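Pre-run check, demo collection cell, Gerumau line. Thursday, July 16, 2026. Filled in by Cempaka Ismail. Task set: rack + small parts (Plurkus list).

**1. Arms and power**

- [x] E-stop pressed and released, both arms drop out. OK
- [x] Status lights green
- [x] Joint covers seated. One screw on the left elbow cover took a quarter turn, watch it
- [ ] Cables clear of full reach. **Not signed.** Leader side ok. Wrist bundles still want another tie, did 2, ran out 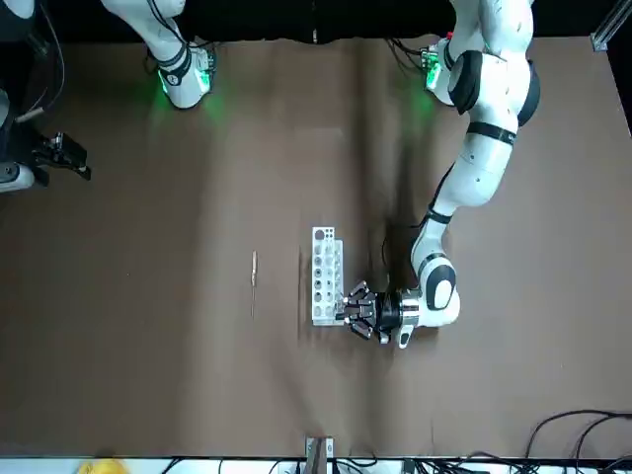
Ties are on order from Millen, 5 bags. Until then keep wrist speed at the low setting, no exceptions, even for the quick takes.

**2. Table**

- [x] Paper taped at corners, replace if torn. Wrinkles are fine, model should see wrinkles
- [x] Clamp tight, tug test done
- [ ] Nothing on the table that isnt in the task list. Fail. See power strip, below
- [x] Floor behind operator swept, mat flat

**3. Electrical**

- [x] Plugs fully home, no scorching
- [x] Cords not pinched by bracket or frame
- [ ] Power strip off the work surface. Repeat finding, same as December. White strip is up at the far end between the arms. Move it under the table or screw it to the leg. Dont record with it there unless Lumbantobing want it as clutter, and then tag the episode

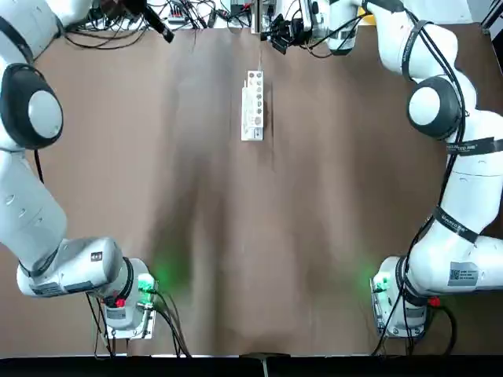
**4. Grippers and wrist cameras**

- [x] Finger screws checked with driver, both hands
- [x] Fingers open and close full travel, no grit
- [x] Lens wiped
- [x] Small metal parts, bare-hand check for burrs. Two binned
- [ ] Wrist view exposure. Glare off white metal washes out the holes, turn lamp down a notch and redo the test take

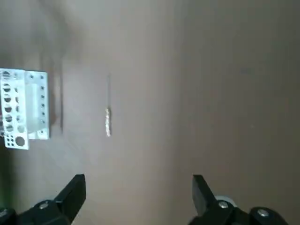 *Item 4: wrist view, fingers open, small metal piece and perforated bracket.*

**5. Operator and recording**

- [x] Second person in reach of the e-stop for all 12 takes
- [x] Break after every 3 takes
- [x] Failed grasps kept and labeled "fail", not deleted. Somebody deleted them last week, please stop
- [ ] Disk space. Low. Copy off befor lunch

**Result:** OK to run at low speed once the strip is moved. Ties and exposure to be closed by next check. C.I.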